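Okay, thread on the Korko two-arm kit from Cerimen. I've had it for 20 days and people keep asking me if it's worth $3,000, so let's go 🧵

Setup first. Bolting the arms down took me a whole evening, mostly hunting for the right holes (my table has a lot of holes). The software installed on the first try, which I did NOT see coming!
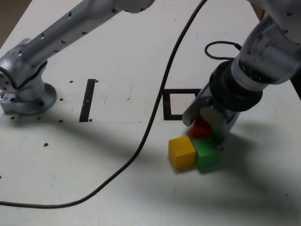 My test job is super basic: red, yellow and green wooden cubes plus a black square outline. Pick up red, put it in the square. You'd think any kit could do that out of the box. I spent 6 nights on it, lol.

The grip force slider is great. The default is way too strong for little blocks, so turn it down before you do anything else.

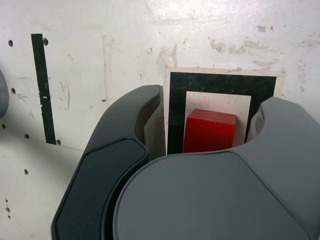
Wrist camera view is my favorite part of the whole thing. The fingers take up a lot of it but you get used to that fast, and lining up a grab is so much easier than squinting from the side.

Gripes: the manual is 7 pages (why) and the cables are too long for my table. Support did answer me the same day though! 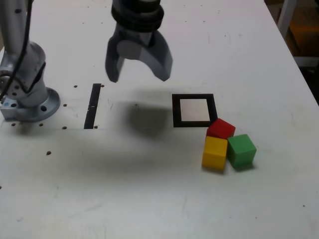 I also looked at the Cernov kit back in June and passed on it, the wait was too long. So, Korko: 7 out of 10 from me. Trying stacking next, will post how it goes.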